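I went for the sandwiches. I want that on the record before anyone accuses me of having an interest in the future.

My sister-in-law had two passes for the Gultex open day and a head cold, and she pushed both of them through my mail slot with a note that said FREE LUNCH in capitals. So on the last morning of my vacation I took the bus out past the Skerkow turnoff, got off one stop too early, and walked the rest along a road with no sidewalk, holding a pass for a person who wasn't coming in case they wanted to see it. They didn't. A young man with a lanyard wrote me down as visitor 41 and gave me a sticker.

"There were supposed to be 40," he said, kind of to himself.

"I could go home," I said.

He thought about it! He really did, you could see him weighing it up. Then he waved me through.

Gultex used to make curtain rails. I know this because my whole apartment is hung with them, and every one of them squeaks. Now they make what the woman at the front called household manipulation, which sounded to me like my mother on the phone in August asking if I had plans for Thanksgiving. The woman had a clicker and very good boots. She told us the program was called Tanasarn, that it learned its way around a kitchen in a made-up apartment before anybody let it near a real one, and that we were going to see the apartment from the robot's side, the arms and the wrists and everything, up on the big screen.

The lights went down. A man behind me opened a bag of chips as slowly as a bag of chips has ever been opened.

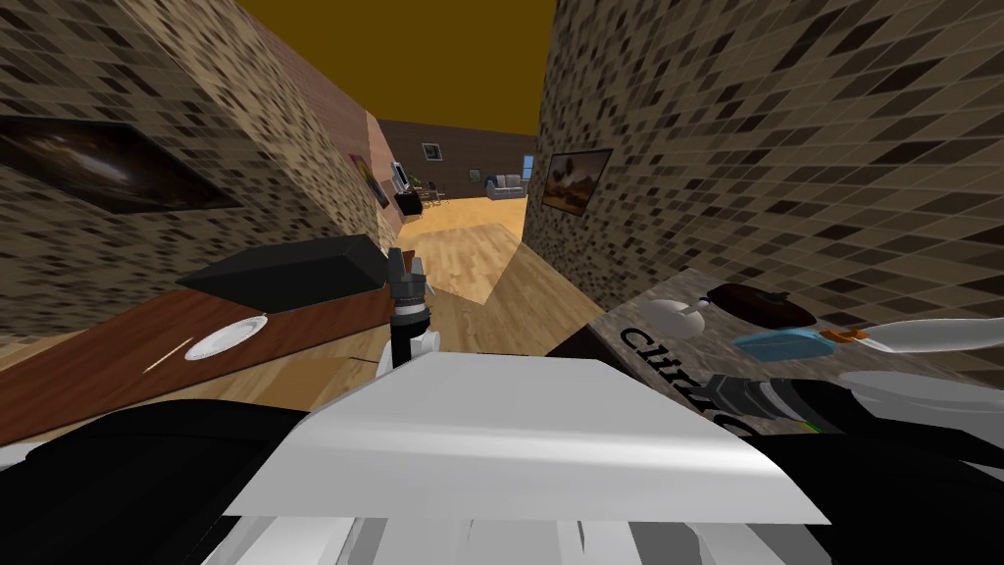
First the view from up top, plate on one side and knife on the other, and then we went down to the grippers. 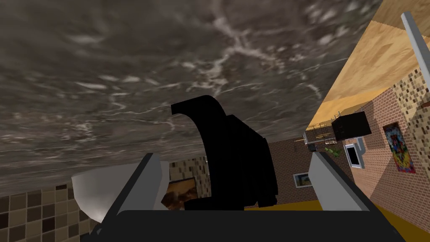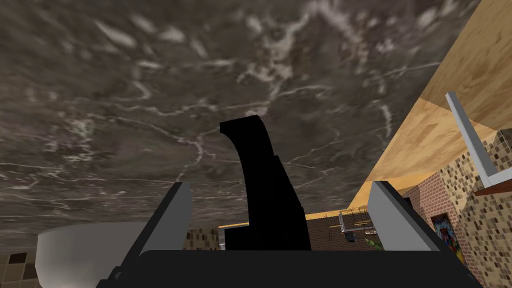
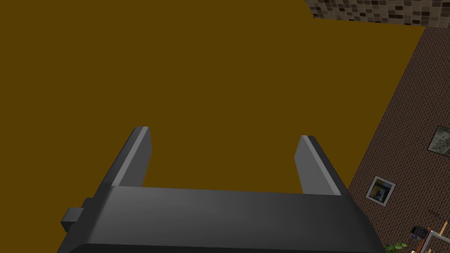
"Any questions so far?" said the woman in the boots.

A little girl in the front row put her hand up and asked who lived there.

There was a pause. The woman looked at her clicker. "Well, it's a simulation," she said, "so it's not really anybody's."

"But who picked the pictures?" said the girl.

I liked that kid. I'd been wondering the same thing, to tell you the truth, because it was exactly the kind of place I looked at when I was thirty and recently dumped and had a rental agent driving me all over town. Brick and little tiles and a mustard floor! I would have taken it. I would have signed that afternoon. I sat there in the dark in a folding chair and felt a real pang about an apartment that had never had a front door key.

The woman said the pictures came from a library, and the girl said like with books, and the woman said sort of, and moved on to a chart.

I don't remember much of the chart. It went up. There was another one where the line went down, and that was also good, apparently. Then came the part everyone was waiting for, where they wheeled out an actual machine, two arms on a stand with a tablecloth over its lower half like it was shy. They had named it Flasteven. I asked the lanyard boy why and he said it was from a list.

"Flasteven is going to clear a place setting," said the woman. "This is the same skill we practice in the simulated home."

She put down a plate and a cup. Flasteven considered the plate. I have never heard a room so quiet over crockery. One arm went out, stopped, came back an inch, and went out again, and the man with the chips whispered, "Go on, then," and I swear every single one of us leaned forward. It closed on the rim. It lifted. It carried that plate across the table like my grandmother carrying the good turkey platter, and it set it in the rack, and we clapped until our hands hurt. Grown people! I had washed a whole sink of dishes that very morning and not one person had clapped.

The cup it knocked over. That got a bigger hand than the plate did.

Afterward there was the lunch, and it was fine (egg salad, ham, a tray of something with peppers that didn't move all hour). I was on my second egg salad when I noticed the girl from the front row standing by the rope, looking at Flasteven. They'd switched it off. Its arms hung down on either side of the tablecloth and somebody had already put a coffee on the table in front of it.

"It doesn't get any lunch," she said to me.

"It didn't finish clearing up," I said, which I thought was pretty good, but she gave me a look of such disappointment that I took it back right away. I said maybe it had eaten before.

She thought that over. "In the other house," she said.

"In the other house," I said.

"It has a plate there."

It did, too. A round white one with nothing on it. I told her I was sure it had just finished when we came in, and that was good enough for her, and she ducked back under somebody's elbow to get at the cookies.

I took 5 sandwiches home in a napkin, 2 of them for my sister-in-law. The bus was late. I stood at the right stop this time and had a long conversation in my head with that rental agent, about how I'd want to see the bedroom, and whether they'd let me change the rails.

When I got in, the breakfast cup I'd missed was still on the counter. I stood in front of it in my coat. I put my arm out, and stopped, and brought it back an inch, and went out again. Then I picked it up by the rim and carried it over to the sink, and I'm sorry to say I took a small bow.

My sister-in-law called at seven to ask how it was.

"They had ham," I told her.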